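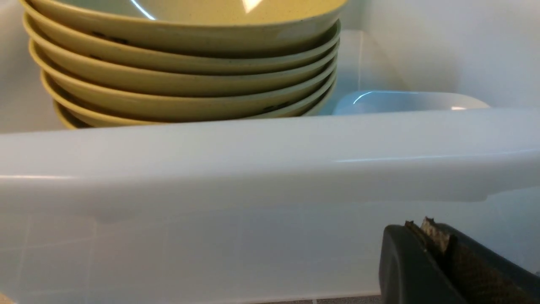

May, 8:40

Glaze notebook, continued from the matte series. Plostholm clay body, second delivery. Checking shrinkage and absorption before committing the body to the bowl order.

Test bars: rolled, cut, scribed with a 100 mm line while plastic. Dried under cloth two days, then uncovered. Drying shrinkage read at 5.5 percent on most bars. One bar warped at the end and I left it out of the average. Last delivery was 5 percent flat on the same mold, same thickness guides.

Water content of the new delivery is probably higher. The bags felt softer at the seam end. Weighed a lump wet at 167 g, will weigh again after the drying oven and work back from there.

Bisque: slow schedule, held at 125 C until the mirror over the vent stopped fogging. Mikkel Stougaard prefers to go straight through with the lid propped. His last load had two blown feet, so I am keeping the hold. Cone pack on the lower shelf was fine. Upper shelf pack had slumped a little further than the lower one. Same pattern as last month. The top element is the newer one.

10:15

Glaze base, Rakeck frit version. Batch dry weights are on the card in the drawer, not copied again here. Changes from the card:

Silica up 2 percent. Kaolin unchanged. Whiting from the new sack. Bentonite mixed with the dry materials first this time, no lumps.

Sieved twice at 80 mesh. Specific gravity 1.46, wanted 1.44. Added water in small amounts, read again at 1.44. Left to stand over lunch, stirred, still 1.44.

Crazing on the previous tiles is the reason for the silica. It showed on the thick end of every dipped tile and on none of the thin ends. Could be application more than fit. To separate the two I dipped one row for two seconds and one row for four, same bisque, same bucket. Marked on the back in iron wash, T for short and TT for long.

Figueiredo stain at 4, 6 and 8 percent. The 4 looked washed out in the last firing. The 8 had pinholes near the rim, possibly dust.

13:50

Absorption, old body, fired pieces from the spring kiln. Dry weight 321 g, boiled five hours, left in the water to cool, wiped, weighed. Result 1.9 percent. Acceptable for tableware, still above what I want under a glaze that may craze. Repeat on the new body when it comes out.

Note for whoever uses the Hirkine scale: it drifts after it has been moved. Zero it with the tray on, wait a minute, zero again. I lost half a morning's readings to this and have crossed them out on the previous page.

16:30

Tiles loaded, middle shelf only. Witness cones front and back. Cooling slowed between 1000 and 900, same as the matte series, so the surfaces can be compared directly.

Open:
- lump dry weight
- boil test, new body
- ink test on T and TT rows, one day out of the kiln and again after two weeks
- ask Plostholm for the moisture figure on this delivery
- new thermocouple sheath, the old one is flaking onto the shelf

Kiln on at 16:55. Mikkel has the evening check.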